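About Clullent

Clullent folds shirts. We also wash them, press them and find the button that came off in the machine, but folding is what people bring up when they call, so we lead with it.

The business began in Demside with 2 ironing boards and a lease on what had been a key-cutting shop. Etenesh Admasu, who signed the lease, had been told by several relatives that people fold their own clothes. They do. We have seen the results.

These days we look after uniforms for schools, cafes and one bowling league, plus anyone who walks in with a bag. Polo shirts make up most of it. A polo has a collar that wants to stand up, a placket that wants to wander, and short sleeves that look easy until you try to get them to match. Our house fold takes 6 moves. There was a shorter one, the Sukine fold, named for the street where it was thought up, and we don't discuss it.

Every shirt goes flat on a table first, collar straight, front smoothed out by hand.

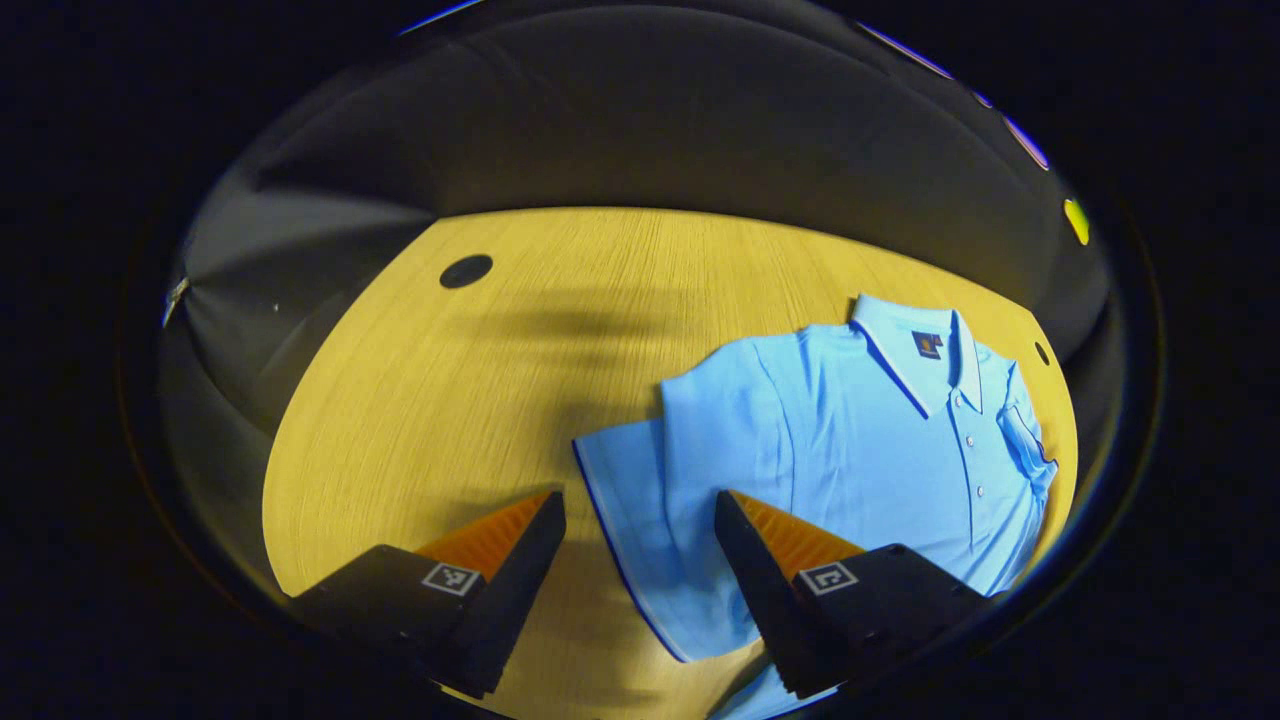
Dinsa wrote to us in July that her husband now refuses to open his shirt drawer in case he spoils it. We replied that he may take from the top.

Drop-off is at 329 Sukine Street, side door. Closed Saturday afternoons, when we do our own laundry, badly.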